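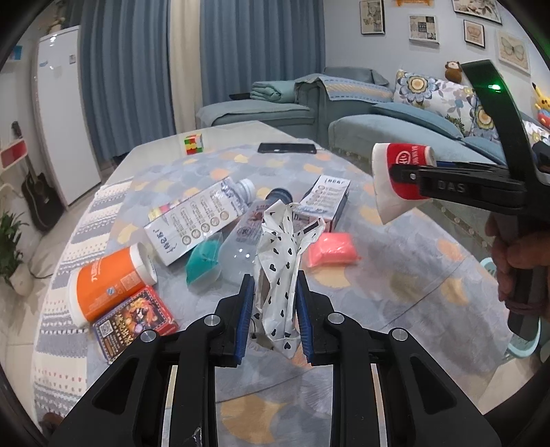 Living room table, patterned cloth, mixed small items. Gallery entry 498.

Dalline Room Gallery: Tables and Low Surfaces
Posted Tuesday, June 21, 2022

Entry 498 covers a table in front of a light blue sectional sofa. The load is typical for a living room: drinks, packaging, modeling clay, a puzzle cube and a phone, with no one category making up the whole of it. Notes on sorting, bags, cups, cloth care and storage follow. They apply to any table used for both snacks and hobbies.

Location and use

The apartment is in Grusley, on an upper floor. The room serves as sitting room, craft area and occasional dining area, and the table is the only large flat surface in it. Items arrive from the front door, the kitchen and the bedroom shelf, and the table is cleared at the end of the day. The household asked for a method that needs no new furniture and can be finished before the evening meal.

Sorting order

Work by destination. Picking up whatever is nearest takes more trips and tends to leave the small things for last.

Kitchen: bottles and cups. Empty any remaining liquid into the sink first. Caps stay on bottles during the move and come off at the recycling bin if local rules ask for it.

Hobby shelf: clay packets and puzzles. The teal packet and the pink packet go together, whatever the color order of the rest of the set.

Paper and card: cartons and printed boxes. Open each one before flattening. Small inserts, spare parts and warranty slips are easily lost at this stage.

Carried items: phones, keys, glasses. These leave the table first and go to a tray by the door. A smartphone lying face-down on a cloth is easy to sweep up with the fabric.

Plastic bags

A light shopping bag such as the white one with small black hearts takes up far more room crumpled than folded. Flatten it lengthwise with the handles aligned, press the air toward the open end, fold into a strip, then fold the strip into a packet. Store packets upright in a narrow box. The gallery standard is 12 bags per box. Above that number the box goes back to the store's collection point.

Check inside every bag before folding. Receipts and small wrapped items stay in the bottom corners. A bag with a torn handle becomes a liner for the bathroom bin.

Cups and bottles

Paper cups are a tipping risk on cloth. The fabric moves under the base, and a fold is enough to tilt a tall cup. Keep cups off the cloth border, or place them on a flat tray. A shallow metal tray from the Vandenberghe range is in use in several entries in this gallery and fits most tables of this type. Any tray with a raised lip will do.

Bottles lying on their side should be stood up or removed. A closed cap may still seep under pressure if something heavy is set on the bottle. The same applies to round containers with lids — the orange one with the white lid will roll on a bare surface, less so on fabric.

Modeling clay

Unopened packets can be stored flat in a drawer. Opened packets should be sealed in an airtight box, one color per compartment where possible. Keep clay away from printed card, as oils in some types leave a mark. It should also be kept off the cloth while in use. A sheet of baking paper or a plain cutting mat is sufficient.

If clay gets into the weave, let it harden, lift what comes away with a blunt edge, then treat the rest with dish soap and cool water. Hot water softens some types and pushes the color deeper.

Boxes with artwork

Printed card boxes get kept longer than plain ones. The household keeps any box that still holds its contents and discards the rest after a month. A box with a QR code should be scanned before disposal if the code leads to instructions. Save the page and recycle the card.

Table cloth

The cloth has a pale blue ground with fan shapes in orange, yellow and grey, and a grey-and-white striped border. A pattern of this kind hides crumbs and small stains well, so inspection by eye is unreliable. Run a flat hand across it after clearing.

Lift the cloth by the corners and shake it outdoors. Wash on a cool cycle with similar colors. Iron from the back while slightly damp. Measured drop on the long side for this entry is 723 in the gallery log, given in millimeters — longer than recommended for a room with small children, since a long drop is easy to pull.

Sofa and soft items

The sofa is treated as a separate zone and is not used as a holding area during clearing. Blankets are stacked folded at one end, as with the blue one in this entry. The draped cover on the backrest is pulled straight after each use and washed on the same schedule as the cushion covers. A floral cushion with large motifs fades unevenly near a window and should be turned weekly.

Plush toys can stay on the sofa if they have a fixed place. The brown monkey keeps the arm. The Pikachu and the other toys stay at the right-hand end. Brush plush fabric dry before spot cleaning, and do not store it under the blankets.

Remote controls belong on a table or in a pocket organizer. On top of a backrest they slide down behind the seat, and a sectional is slow to move.

Time and upkeep

A table with this type of load is budgeted at one short session a day. The log uses 3 categories for the result: clear, partly clear and deferred. Deferred means that something on the table has no assigned place elsewhere. Assign a place before the next session or the same item returns to the log.

Full resets, including cloth and cushion covers, are scheduled twice a year. The next one for the Grusley rooms is in October.

Gallery notes

Entries are numbered in order of receipt. Storage boxes named in the log are Atbridge stackable units, small size, with flat lids. Older entries list a different unit that is no longer stocked. Dimensions are in millimeters throughout unless marked otherwise.

Category: Living room / Tables / Mixed load
Back to gallery index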